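3.2 Keepsake containers in the household interviews

In the Paverside sample we interviewed 64 households about the small objects they keep but do not use. Of these, 48 agreed to show us where the objects are stored. The most frequent answer was a container that first held something else, such as food or tea, and in 15 homes it had moved with the family at least once. Soft toys were often put in metal tins (Figure 4), while letters and photographs went more often to drawers.

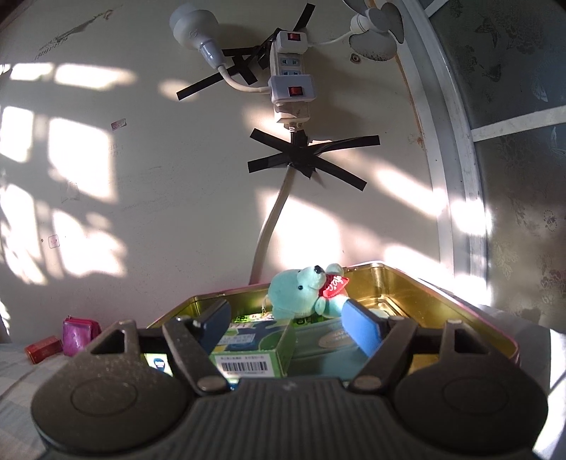

Figure 4. A small teal teddy bear in a metal tin with a gold interior.

The choice of container was seldom planned. Many respondents told us that the tin was "already there" when a child stopped playing with the toy, and that later it became difficult to separate the two. We observed the same pattern in our earlier work in Dokeck — although there the sample was smaller, with only 12 households, and older people were not well represented. For this reason we do not compare the two towns directly. The question of who may open the container is treated in Section 3.3.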